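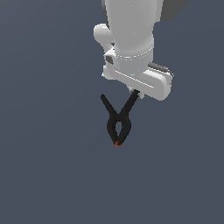 Can a robot arm do real chores yet? Spring clamp test

Shop Automation > Arms and Grippers
Last updated: Sunday, 7:40 pm

kamville_ray
Before I spend money on an arm for the bench in Cirnesbridge, I've been running chores in simulation. First one is handling a black spring clamp with orange-red pads at the tip. I ran 63 grasps and 37 held. The quote from Ondik for the real arm is 3,291 before shipping. I think small shop jobs are close – putting away clamps, handing me things.
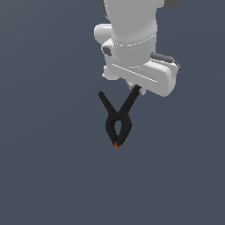
Jade Bélanger
Close to what, though? Putting a clamp on a board means squeezing both handles, moving it over the edge and letting go without bumping the work. Holding one handle is a long way from that. Same with laundry at home. Picking up a sock is easy, folding a basket of them isn't.

aquino_bench
I disagree with Jade a little. I don't need it to clamp anything. If it clears the bench at night I'd pay for that.

kamville_ray
Clearing up is what I want too. I start with the fingers wide apart and go in on the end of a single handle.
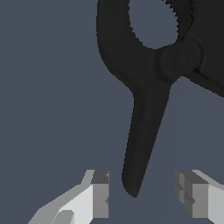

Next I'm going to try seven starting angles and log which ones slip. Then a screwdriver, same settings.

Jade Bélanger
Fine, but add sawdust and bad light before you order it. My bench has both.

aquino_bench
Post the log when you have it.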